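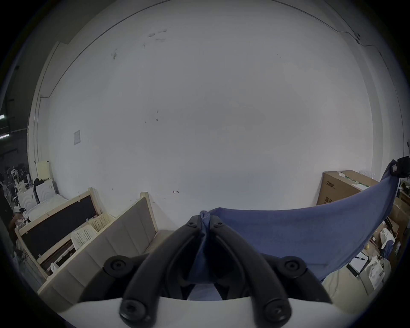 Following the money on a library card
Speaker notes, Strachan evening talk, Saturday, January 6, 2024

Start when the door shuts. Don't wait for the projector.

Opening. Ask who has read a book about a secret bank. Most hands will go up. Ask who has read a set of company accounts to the last page. Expect fewer hands, and one of them will belong to an accountant.

The talk sits between those two groups. I have spent too many evenings with both. The first lot are better company and the second lot are more often right.

Say early on: some of what people tell you about hidden money is true. Firms have been set up to hide who owns them, banks have looked the other way, and some of the people who said so at the time were treated as cranks. This makes life hard, as the cranks have noticed and quote it constantly.

SLIDE 2. The Cleltovex story as it goes round
Read it out straight, no funny voice. A software firm called Cleltovex sells a ledger program to small lenders. The program has a hidden door in it. Money goes in at one end and comes out clean on an island. A man who was about to reveal all of this fell silent in April.
Pause.
I went looking for the man. He had stopped posting on a forum. His last message said he was moving house and would be without broadband.

SLIDE 3. What the papers show
Cleltovex was real, and so was the program. It was owned by a holding company, Tirnimon, which had a share capital of 300 pounds and an address above a dry cleaner's. Tirnimon was in turn owned by Beltum, registered abroad, and there the trail goes into a drawer I can't open.
Be plain about this. I don't know who owned Beltum. I have met people who do know, and they have each given me a different name.

Explain share capital here if faces go blank. Keep it short. It is the money the owners put in on paper when they take their shares, and it tells you almost nothing about how much the company handles. The 300 pounds gets gasps online. It shouldn't. Plenty of honest plumbers trade on less.

SLIDE 4. The dry cleaner's
Yes, laundering, dry cleaner's, very good. Let them have it and move on. If someone says it's a signal, ask them who the signal would be for.

The same address had 200 other companies at it. This is the part I do find interesting. A formation agent rented the upstairs room and took in the post. Some of those companies sold candles. Some sold nothing I could find, filed late, and were struck off after two years. A batch with the same habits, the same filing dates and the same spelling mistake in the word "management" is worth an afternoon of anyone's time.

SLIDE 5. How I work
Write down where each fact came from before you write down what you think of it. I use a cheap exercise book with a line ruled down the middle. Left side for papers, right side for what people have told me. When the right side is full and the left side is bare, I have a good story and should go to bed.

Go backwards from the claim. Someone says 800 million passed through. Where is that number first written down? In this case it began as 800 thousand, in a loan note attached to one year's accounts. It picked up its extra zeros on a radio phone-in. (Show the two pages side by side if the projector is behaving. If not, hold up the printouts, and don't apologise for them this time.)

Check whether six sources are one source. With Cleltovex, every article I found led back to a single newsletter, and the newsletter cited "banking circles". I have been in banking circles. They mostly discuss parking.

SLIDE 6. The awkward bit
A tidy debunking would suit me here and I haven't got one. The loan note is odd. The lender named in it is Beltum, so the firm at the top of the chain was lending to the firm at the bottom at a rate no sane person would pay. That can be a tax dodge. It can be a way of moving profit out of sight. It can be dreadful bookkeeping. I wrote to Tirnimon's last known address and got a leaflet about curtains.

Don't let the room push me into picking one.

Questions. The usual:
Am I paid by a bank? No, and my car will confirm it.
Is my phone tapped? If so, somebody has heard a great deal about my sister's extension.
Why hasn't the press covered it? Try selling an editor a loan note.
Has anyone got the Beltum papers? If a hand goes up, get an email address before they leave. Last time I didn't, and he had a folder with him.

Handouts by the door: reading list, blank ruled sheet, copy of the loan note with my scribbles on it. Ask for the marker pens back. Hall has to be clear by half nine and the chairs go in stacks of eight.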